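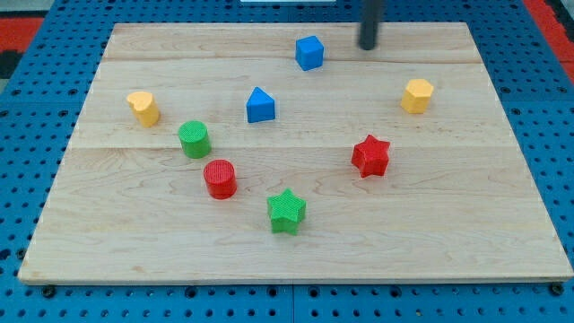 Coloured blocks on a wooden board.

The Minister had been told she could have the small room behind the council chamber at Coldale until the vote came through, and somebody had kindly put a heater in it, the sort with one bar that smells of dust for the first hour. She sat with her coat on and her shoes off and read the speech again.

It was a good speech, she thought, or it had been in the car. It said that the families at the Jaris camp were families, which you would suppose needed no saying, and that the country had room for 652 of them before the winter was out. She had fought for that number since January. It had begun a good deal higher, and every time she took it into a meeting it came out thinner, like a jumper that has been through the wrong wash, but there it was, and it was hers, and she had grown fond of it.

Her private secretary put his head round the door. He was a tall, anxious young man who always carried two telephones and generally looked at the wrong one.

"Bustamante has gone," he said.

"Gone where?"

"Against us, Minister. The whole delegation. They've put out a statement saying the border should stay shut until the checks are finished."

"The checks take 22 months!"

"Yes," he said. "I believe they know that."

She asked him for the figures and he read them off, standing very straight, the way her son used to recite his tables at the kitchen door when he wanted to be let out. They had 86 certain. They were 26 short, and that was counting the old gentleman from the coast who had promised his vote to both sides and was now said to be in bed with his chest.

When he had gone she picked up the speech and turned to the page about safety, which had been written by three different people and sounded like it. (One of them was very keen on the word robust.) She took her pen and crossed the whole page out, and then, because it looked so bare, she began writing in the margin about her grandmother, who had come over on the Prendent ferry with a sewing machine and a cough, and had been made to wait nine days in a shed on the quay while men in good hats decided whether she was dangerous. Her grandmother had told that story every Christmas, always with the same pause before the hats, and the children used to groan and ask for the pudding.

She had never used it. It had seemed like showing off, somehow, and her grandmother had been dead a long time and couldn't be asked.

At ten past six the bell went for the chamber. She could hear them all shuffling in next door, coughing and scraping their chairs, and one big laugh that she knew belonged to the leader of the other side. She found her left shoe under the heater, quite hot, and put it on anyway.

"Is it the same text?" asked the young man, hurrying along beside her. "Only I've sent it to the newspapers."

"Most of it," said the Minister, and she went in.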